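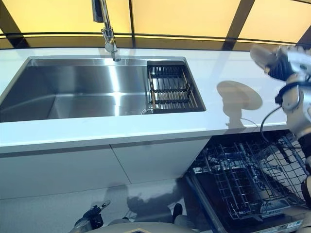 Latrice Benavides objected, when she read the first draft of this section, that we were calling the stops "random" when the log showed they were anything but. She was right, and the section has been rewritten around her point.

Figure 2. Unloading task, kitchen test area. The robot stands at the open dishwasher with its right arm above the counter. The black cable on the right arm curves out past the front edge of the counter.

5.2 Unplanned stops during unloading

The task is simple to state. The robot picks a dish from the dishwasher rack, lifts it over the edge of the counter, and sets it down beside the sink. Over the whole test period the robot made roughly 3,000 lifts, and 34 of them ended in an unplanned stop. In each case the right arm halted in the middle of the move, the controller reported a lost signal from the wrist, and the operator had to restart the arm by hand.

At first we blamed the wrist force sensor. Jonas Hämmerli replaced it in January, and the stops went on as before. We then sorted the log by arm position. All but two of the stops fell within a narrow range of poses, with the elbow low and the wrist turned in toward the counter. These poses are used for the lower rack and hardly anywhere else in the task, so the fault had never shown up in our bench tests at Bradside.

The cause was the cable that runs along the outside of the arm. In the low poses its slack could catch under the counter edge, and the next upward move pulled on the wrist connector. The connector did not come out. It lost contact for about as long as one control cycle, and the safety code treated that as a failed sensor.

The stop itself worked as designed, but what followed was a safety problem. On restart the gripper opened by default, and a dish held at that moment was dropped. Two plates broke this way. Gavin Strachan changed the restart routine so that the gripper keeps its last grip force until the operator releases it.

We also shortened the cable and added a second clip near the elbow. In 20 repeats of the worst pose the signal was not lost. The two stops outside the narrow range are still unexplained, and we have left them in the totals given in Section 6.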